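3.2 Upkeep of the hand-held gripper

The Hanness tool was used for all of the demonstrations reported in Section 4. It has the same fingers, the same finger mounts and the same camera bracket as the gripper on the Yupanqui arm, so that what the camera records in the hand is close to what it sees on the robot. This holds only while the two are kept in the same condition. In the pilot work the hand-held tool was serviced when something broke, and the arm gripper was serviced on a schedule. The two drifted apart, and policies trained on the later pilot recordings closed the fingers too early on thin objects. We describe the upkeep routine in some detail since we have found few accounts of it elsewhere, and the results in Section 5 depend on it.

Fingers. The fingers are 3D-printed in a dark filament and fixed to the mounts with screws. We print them in batches and number each pair on the base, where the number is hidden once the finger is installed. A pair is never split. If one finger cracks or its tip wears, both are taken off and the next pair goes on. Early in the project we replaced single fingers to save print time, but a new finger beside a worn one gave a closed position slightly to one side of centre, and the offset could be seen in the recorded width signal.

Screws are tightened by hand with a short driver until they seat. We do not use a powered driver on printed parts. Thread-locking compound was tried on the Prumetard batch and abandoned, as it attacked the plastic near the screw holes and made later removal difficult. The screws are instead checked at the start of each recording block and again after lunch. A loose screw is easy to miss by eye. The check is done by holding the mount still and pressing sideways on the fingertip. Any click or visible play means that the finger comes off and the holes are inspected for cracking before it is refitted.

Width calibration. Finger opening is read from an encoder on the drive linkage and converted to millimetres with a lookup table. The table is rebuilt after every finger change, and otherwise once per recording block. The operator closes the fingers fully, holds them for 3 seconds, then opens them against a set of gauge blocks in increasing order and closes them again. The two closed readings must agree. Where they do not, the linkage is cleaned and the procedure repeated from the start. If the readings still disagree, the tool is withdrawn for the day and the spare is used.

Camera and bracket. The camera looks forward between the fingers, and both have to stay in view at all times. The bracket is the part most often knocked in ordinary handling, usually when the tool is put down. A shift too small to notice on the bracket moves the fingers in the image by enough to matter, and it cannot be corrected reliably afterwards. We therefore record a reference view over the bare bench at the start of every block, with the fingers open and their lower parts at or close to the surface (Figure 7). The positions of the fingertips and of the screw holes in the upper finger strips are compared with a stored template made when the bracket was first fitted.
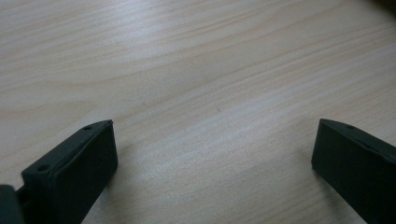 Figure 7. Reference view from the hand-held gripper over the bare bench, fingers open. Two screw holes are visible on the left finger and one on the right.

The holes proved to be better landmarks than the finger edges. The fingers are matte and very dark, and against a dark object their outlines are hard to locate. The recess of a hole stays where it is on the part and does not wear, whereas the tip rounds off with use. We use both holes on the left finger and the single hole on the right that falls within the field of view. A hole further back on the right finger would give a better estimate of rotation, but moving the camera to include it would have meant changing the bracket on the arm as well, and we chose to leave both alone.

The bench surface also affects the check. Ours has a pale wood-grain top with a smooth finish, and it reflects the overhead lights. In Figure 7 the reflection covers the middle and right of the surface, and the grain is nearly lost there. The automatic exposure responds to this bright area and darkens or lightens the fingers from one view to the next, so exposure is locked before the reference view is taken and stays locked for the whole block. We considered a matte cover for the bench. A trial with grey felt gave cleaner reference views, but the policies trained on felt did poorly on the uncovered bench, and the cover was dropped. Small specks on the surface, such as the one near the centre of Figure 7, do not affect the comparison. The bench is wiped between blocks, and we did not repeat a reference view on account of dust.

If the comparison exceeds the tolerance, the operator first checks that the fingers are fully open and that the tool is level, as most failures at this step come from the way the tool is held. If it fails a second time the bracket screws are loosened, the bracket is pushed back against its stop and the screws are tightened in a cross pattern. A third failure means a bent bracket. Brackets are not straightened.

Cleaning. Printed dust and fibres from cloth objects collect in the linkage and at the base of the fingers, where the narrow connecting section meets the mount. A soft brush is enough for most of it. Compressed air was used at first, but it pushed fibres further into the linkage and once onto the inside of the lens cover. The lens cover is wiped with a dry optical cloth before the reference view, never after it. The inner faces of the fingers are wiped with isopropyl alcohol after any session involving food items or adhesive labels. Solvents stronger than this leave the surface tacky, and a tacky finger changes how objects release.

Replacement interval. We fitted a new pair of fingers after every 290 demonstrations, or sooner if a crack or a rounded tip was found. The number comes from the pilot work, in which the first visible tip wear was logged at a little over 300. In practice the interval was cut short on several occasions, nearly always after the tool had been dropped. A drop of any height is treated as a failure of both the fingers and the bracket until the checks above have been passed. The arm gripper is given new fingers from the same print batch at the same time, even where its own pair shows no wear.

The full routine takes 30 minutes with a finger change and much less without one. It was written and maintained by Imelda Evangelista, who also trained the other operators at the Surberg bench. Operators signed a paper sheet kept with the tool, and the sheets were transcribed at the end of each block. In June the sheets were replaced with a short form on the recording computer that will not start a block until the reference view has been accepted. Two blocks recorded before the change had no accepted reference view on file. Both were excluded from training.

One limitation should be noted. The reference view detects movement of the bracket relative to the fingers, but it says little about movement of the camera within its own housing. A camera turned slightly on its optical axis and a bracket twisted by the same amount produce almost the same displacement of the holes. On the one occasion when we suspected the former, the camera was removed, reseated and recalibrated against a printed grid, and the template was remade. Recordings from either side of that point are treated as separate sets in Section 5.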